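# Stirska 67 soft-close hinge

Replacement hinge for full-overlay cabinet doors, sold singly or in bags of 20. It fits the standard 35 mm cup hole, so most older kitchen, bathroom and office cupboards will take it without new drilling. The arm clips on to the mounting plate and comes off again with one press at the back.

The damper is inside the cup and can be switched off with a small slider. On a light door, switch it off on one of the two hinges, or the door will take a long time to shut. Doors over 900 mm tall need a third hinge, and we'd suggest a fourth on anything heavier than 18 kg.

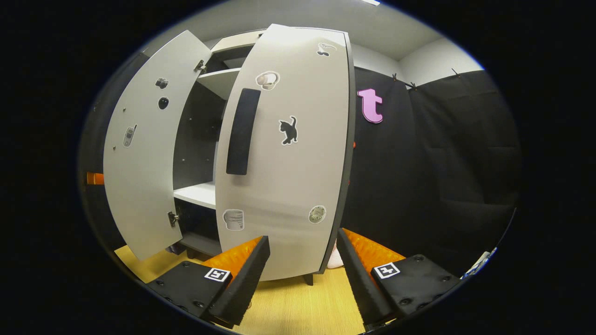
Adjustment is by three screws: side to side, in and out, and up and down. Do the height first, with the door closed, then the side gap. Use a hand screwdriver (PZ2). A drill will strip the side screw — we get a few back every month like that and can't replace them under the guarantee.

## Details

- Opening angle: 110°
- Cup: 35 mm wide, 11.5 mm deep
- Door thickness: 16 to 22 mm
- Finish: nickel-plated steel
- Plate: included, with two screws
- Order code: 3963 (single), 4000 (bag)

The old Vernitz plates have the same hole spacing but sit 2 mm lower. If you are keeping those, order the spacer as well.

## Delivery and returns

Orders leave our Flitstead warehouse within two working days. Unused hinges can be sent back within 30 days, bags unopened please. Trade accounts are handled by Siebe Koster; put your account number on the order form and the discount is taken off before the invoice is sent.

The brown plastic cover caps are out of stock until May. White and grey are available.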